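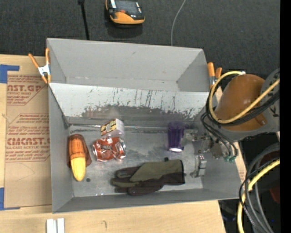 Wednesday, March 26, 2025

Signup flow, take whatever. Abimbola Chukwu asked me to look again at the claim that the shorter form on Flarnby gets more people through. The slide from the Kestamton office says it does. I went through the export this morning and I don't buy it yet.

What the slide compares: January with the old form (name, email, password, birthday, phone, confirm code) against this month with the short one (email, password, code). Completed signups went up. Fine. But January is also when the Primville groups were still invite only, and they opened to everyone a few weeks later. Anyone who'd been waiting was going to join no matter what the form looked like. You can't hand that to the form.

Pulled 4000 rows of new accounts from the short form. Wanted to know how many ever did a single thing after joining: added a picture, followed a person, posted, anything at all. Have not finished this. The activity table uses a different account ID from the signup table, and the lookup Bjarnason sent over has gaps. 247 of my rows match nothing. Could be deleted accounts, could be fakes that got swept, could be the lookup being stale. I'm not going to guess in a report.

Tried the form myself on my old phone, fresh browser, no saved logins.

First go: typed email and password, hit Join, got the code screen. Code email landed in spam. Typed the code, page said "Something went wrong" and sent me back to the start with the email box blank. Did it again with the same address and was told the account already exists. So it made the account and then told me it hadn't. Logged in fine with that password.

Second go, different address: straight through, no trouble. Third: same as second. So one bad run out of three, and I can't make it happen on demand. Left the code screen open for a long time on the fourth try, thinking it was a timeout, but that gives a different message ("Your code has expired") and a resend link that works.

If the first case is common, then some people are counted as complete when as far as they know they failed. The counter fires when the account row is written, before the welcome page loads. I checked with Bjarnason and that's how it's been since the switch. The old form counted on the welcome page. So the two numbers on the slide aren't even the same measurement!! This should go at the top of whatever we send.

The phone number question. Kestamton wants it back as an optional box "for account recovery." I've seen that box before and it ends up feeding the find-your-friends list. Asked in the thread which it is. No reply so far.

Also the privacy setting. New accounts default to public, and the only place to change it is 2 menus down, under Profile and then Visibility. The help page still says you pick it during signup. You used to. Somebody needs to fix the help page whatever happens with the rest.

To do
- get a fresh lookup from Bjarnason, rerun the match
- move the counter, or at least log both points for a while
- read 40 of the unmatched rows by hand, see if the addresses look like junk
- ask Abimbola who signed off on the slide
- help page

Not putting a percentage on anything until the counter is sorted. If asked, the answer is we don't know.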